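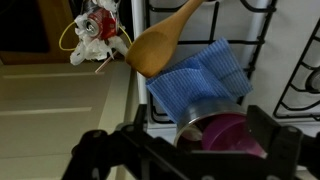 Figure 3.1 A stovetop between meals, with spoon, cloth and pot.

Chapter 3
Where Things Land

Every kitchen has two plans. One is drawn by somebody like Themis Andreadis, who laid out 43 apartments in Skusbridge and gave each a drawer for spoons and a hook for towels. The other is drawn by the people who move in, and in it the stove is a shelf that sometimes gets hot.

A folded cloth on a grate and a purple plastic container in a metal pot belong to the second plan. Students tend to call this mess. We will call it storage, at least until Section 3.4, where somebody wants to cook.

This chapter looks at flat surfaces and how they fill up. Before reading on, go and look at your own stove – no tidying first – and write down what is on it that isn't food.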